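Notebook, Lilside office and store
5/27/25
Low cabinet, carpeted side: doors, locks, what goes back in

Continues the list I left open in December. Lino Palumbo had the key tray, so the locks could finally be looked at in the same session as the hinges. Total time 90 minutes, including the search for the right screwdriver.

Starting condition. The middle door rubbed against its neighbor on closing. It had been like that since the cabinet was pushed along the wall to clear the floor box. The lock on the same door needed a lift on the handle before the key would turn. I had put both down to the hinges and did not want to touch the lock until they were ruled out.

Emptied the compartment behind the middle door first. Contents as found:

Upper part, on the shelf: blue binders (Horkano service records), a stack of unbound delivery notes, a box file with no label.
Lower part: old Giraldo catalogs, packing paper, a bag of shelf pins, an extension lead.

The catalogs are superseded and went to paper recycling. Packing paper to the bench drawer. Shelf pins kept, now in the small parts cabinet under S. The lead has no test tag and is with Lucrezia Donati for inspection. It does not go back in this cabinet whatever the result.

Hinges. Concealed type, cup let into the door, arm on the cabinet side. Cleared the dust from the arms with a dry brush before touching any screw. Upper hinge: rear fixing screw loose by half a turn. Lower hinge: fixing tight, side adjustment wound nearly to the end. My reading is that the fixing slipped at the top and somebody compensated at the bottom, which pulled the door out of square and put the free edge against the next door.

Sequence used, for next time:

1. Support the door at the free edge with a folded card on the carpet. Do not lift it by the handle.
2. Bring the side adjustment on the lower hinge back to the middle of its travel.
3. Tighten the rear fixing on the upper hinge.
4. Close the door, look at the gap along the full height, correct at the upper hinge only.
5. Close again. If the gap is parallel but too narrow, move both hinges by the same amount.
6. Remove the card and repeat the check with the weight of the door on the hinges.

Step 6 matters on this floor. The carpet gives a little under the card and the first reading came out better than the true one. Needed one more quarter turn at the top after the card was out.

Result: gap parallel by eye and the door closes without touching. I did not measure it. The feeler set was out on the Vultimus job and I was not going to hold everything up for a cabinet.

Lock. With the door square the key turns without lifting the handle, so the lock itself was not at fault. Did not open the case. Wiped the outside, worked the key 10 times with the door open and 10 times with it closed. No sticking. No oil used. Lino suggested graphite and I have no objection to it, but a lock that runs free can be left alone until it stops doing so.

There are unused screw holes in the inner face of the door below the lock. I assume an earlier lock or catch was mounted there, and I found no record of one. Left unfilled. They do no harm and filler in this color never matches.

Keys. The tray tag for this cabinet said only "low cabinet", which does not help when several doors have their own lock. Lino has retagged by position, counting from the window end. The spare for the middle door is in the key safe. The other locks on the run were turned once each and work. Their doors were not adjusted and did not need it.

Shelf. Pulled it, checked the pins, put it back at the same height. The binders are too tall to stand in the upper part with the shelf where it is, so they lie flat. I considered dropping the shelf one hole. That would let them stand but would leave the lower part too shallow for the archive boxes Lucrezia wants in there, and the boxes have nowhere else to go. The binders stay flat. With only a few of them the access is acceptable: spine to the front, label readable without taking the binder out.

Note on loading. The fullest Horkano binder had close to its limit in it and the rings no longer met. Split it. The older part went to the archive shelf in the back room and the remainder closes properly. The box on the manufacturer's sheet gives 800 pages as the limit for that size, and I would stop well short of it when the paper has been hole-punched by hand, as most of ours has.

Delivery notes. Sorted by supplier and handed to Lucrezia for scanning. They should not return to this cabinet as loose paper. If originals must be kept, they go in a binder with a label on it.

Unlabeled box file. Contained one instruction leaflet for a label printer we no longer have, and a dried-out marker. Discarded all of it. The box file is reusable and is on the bench for whoever wants it.

Top surface. Cleaned with a damp cloth along the grain, then dry. There is strong light on one end of the top and it shows every smear, so do that end last with a clean side of the cloth. Nothing is to be stored on top. Cups were the problem in the past and I would like to avoid rings in a pale surface.

Open points:

– Archive boxes for the lower compartment: on order, 2 pieces, Lucrezia to confirm the height against the shelf before unpacking.
– Labels for the binder spines: the handwriting on the present ones is mine and has been complained about. To be printed.
– Upper hinge, rear screw: check again after a month of normal use. If it has moved, take it out and plug the hole before refitting. Do not go up a screw size.
– Extension lead: result of inspection to be entered here by Lucrezia.
– Decide whether the middle door is to be kept locked. Lino is for it, on account of the service records. I would lock it overnight only, as the binders are consulted most mornings.

Put the blue binders back on the shelf and left the lower part bare for the boxes.

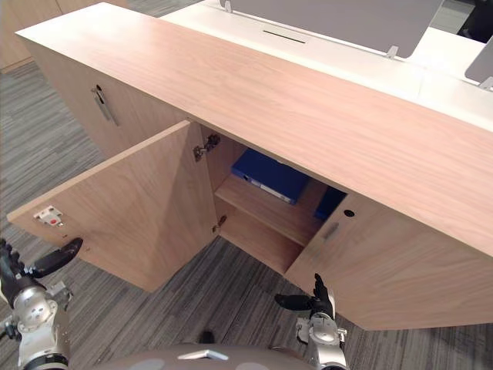 Until those arrive, nothing is to be parked in the lower part. Screwdriver returned to the second drawer, brush likewise, card kept with this notebook.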